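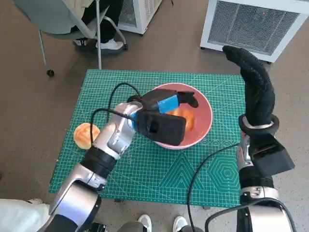
Bench 2, bread and bowl layout, Wednesday

Mat re-laid before 9:30. Green side up, printed guides at the lower right, same as last week. It had crept towards the back of the table and the front edge no longer lined up with the pencil marks. Lifted it, wiped the table top, set it back down square and checked the corners with the small try square. Left front corner is still slightly proud. Leaving it.

Bowl: the pink Graldale one. Rim measured across two directions at 90 degrees, 189 mm both ways, so it is rounder than the Brakthorpe bowl it replaces. Base measures 100 mm on the flat. Inside is smooth with no step between the wall and the base. The old bowl had a step and anything put down near the wall would sit on it at a tilt, then slide off later when the table was bumped.

Bowl position is right of centre on the mat, clear of the nested triangles. I started out reading its position off the fine grid and writing down squares, but the long diagonal lines make it easy to lose your place. Went back to measuring from the front and right edges of the mat with the steel rule. Figures are on the inside cover, in pencil, because they will change.

Pieces: the segmented roll is 77 mm at its widest. The toast-shaped piece is 102 mm on the long side. Both taken with calipers, jaws just touching, no pressure. The other round one was not measured today. It gives different readings depending on how it is turned and I want to settle on a convention first (widest point, top up, unless anyone objects).

Order of work, as run:

1. Clear the mat. Brush from the left side to the front edge, pan underneath.
2. Place the bowl against the rule. Take the rule away.
3. Lay out the pieces on the left half, tops up, none touching.
4. Fill the bowl.
5. Note how each piece is resting: flat, leaning on the wall, or on another piece.
6. Empty the bowl by hand, return the pieces to the left half, repeat.

Step 5 is where the useful information is. A single piece in the bowl settles flat on the base nearly every time. With a second one the outcome depends on where the first one lies. If the toast-shaped piece is off to one side there is a pocket left over and the roll drops into it. If it is in the middle, the roll rides up on it and ends higher than I would like, close to rim level. No fix proposed. It is a property of the shapes, and a wider bowl would only hide it.

Small specks on the mat again near the left edge. Step 1 was done in a hurry. They don't affect anything I measured, but they get under the bowl and then it rocks. Brush properly.

Glare: the bowl's inside can pick up a reflection from the light at times. Tried turning the bowl, which made no difference, as you would expect with something round. Would have to move the light or dull the surface. Not doing either this week.
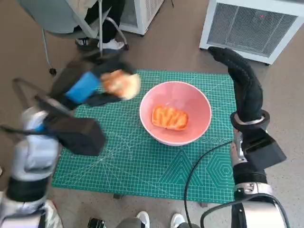
Octavio read the above over lunch and asked why the left half of the mat has no fixed marks when the bowl does. His view is that the starting layout matters more than the bowl position, and that "left half, tops up" could mean almost anything by the end of an afternoon. He would put down small tape corners for each piece. Beril disagreed: tape lifts the edge of a flat piece enough to matter, and the residue is a nuisance to get off the mat.

Both fair. Compromise for now is to use the printed lines. The paler angled lines on the left give usable crossings, and a piece can be centred on one by eye to within a few millimetres. I'll draw up a sheet with the crossings lettered and tape it inside the cupboard door. If the spread is still too large we can talk about tape.

Also from Beril: wash the bowl in plain water only. The detergent from the kitchen leaves a film and the surface feels different for a while afterwards. Have not checked this myself.

Floor side of the room, afternoon. The white tube framework needs a once-over before the next entry. Clamps to be checked by hand, joint by joint, starting at the table end. Grey panels on it stay where they are. Screen was up with 测试中 while I was over there, so I kept clear and did the paperwork first.

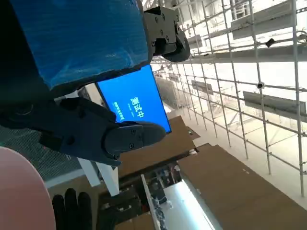 Hsiu-ying Tai

Carried over:

- Convention for measuring the round pieces. Rocío to comment.
- Lettered sheet for the mat crossings.
- Clamp check. Take the short hex key, the long one fouls on the neighbouring tube.
- Second bowl from Rivadeneyra, same size if they have it. Colour doesn't matter. Ask Hortensia before ordering, she may have one in the Dreltasero crate.
- Try square goes back in the top drawer. It was in the sink tray this morning.

Calipers zeroed at the start and again at the end, no drift. Mat left in place, bowl upside down on the drying rack, pieces in their tub with the lid on.

Notebook Bench 1 Bench 2 Stores Search Previous Next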